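Notebook home | Entries | Kit on trial | People | Search
Print this page | E-mail this page

Thu 16 July
Miroslava Stelmakh

Second day with the Cumero hand-held grippers, and I am writing this up before I go home because I know perfectly well that by tomorrow I shall only remember the nice parts. For anyone who missed the start of it, we have the loan pair from Tustura until we decide whether to buy, and Toshio has asked for an opinion he can put in front of the budget people. I did promise him it would be short. Sorry, Toshio.

First the comfort, which is what I was most worried about. Yesterday I came away with a sore thumb, and I was ready to write something cross. Today Filippos showed me that I had been holding the thing much too far forward, and once I slid my hand back it was a different tool altogether. I did 40 passes before lunch with a decent break in the middle - wiping, picking up cloths, putting them down again - and my wrist was fine. Orest has bigger hands than I do and says the grip is a touch narrow for him. He would like to try the larger handle if Tustura have one to send.

The pads I like very much. The textured face holds on to thin fabric far better than the smooth ones on our old Lindqvist pair, which let a duster slide out if you so much as looked at it. They do pick up lint, and I have been going over them with a bit of tape at the end of each session. Please do the same, it takes no time at all.

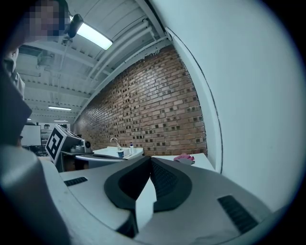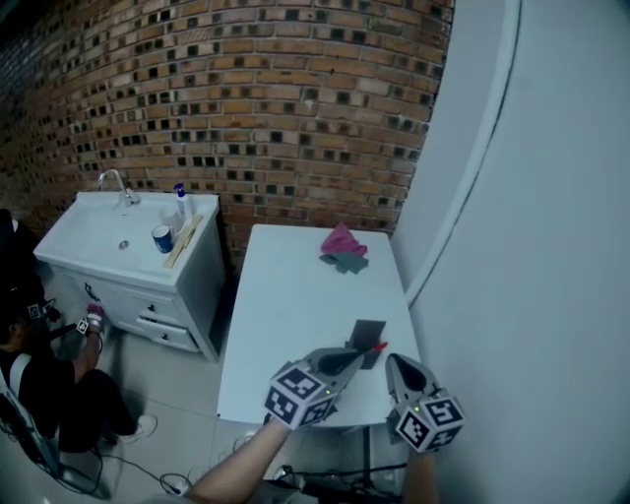

Sink and table corner by the brick wall, Cumero trial, day two.

Tracking next. We lost the markers 3 times this morning, always when I turned my wrist right over to reach down. Oleksandra thinks it is the ceiling lights catching the printed faces, and she may well be right, as it got better when I worked a little lower. I should like to test it properly with one bank of lights off before we blame the kit. The manual has a whole page on glare and I confess I had skipped it.

The software is the weak spot. It is pleasant enough to look at, but it asks you to name every take before it will save, and if you have your hands full this is maddening. Filippos has written to Tustura to ask for automatic numbering. Take 1133 is the one to look at if you want to see a good clean cloth pick from start to finish. Take 1665 is the one to look at if you want to hear me muttering.

Price. The quote is for the pair with a year of support, and the spare pads are extra, which I think is a bit mean given how quickly the last lot wore down in February. Toshio, could you ask whether they would throw in a set or two? The Verkivton people got theirs that way, I believe.

So I am leaning towards yes, with the naming business sorted out first. Still to do:

- lights test with Oleksandra
- larger handle for Orest
- weigh our old pair against these, kitchen scales will do
- charge both units overnight, the lead is in my top drawer

M.S.

Print this page | E-mail this page
Previous entry | Next entry | Back to top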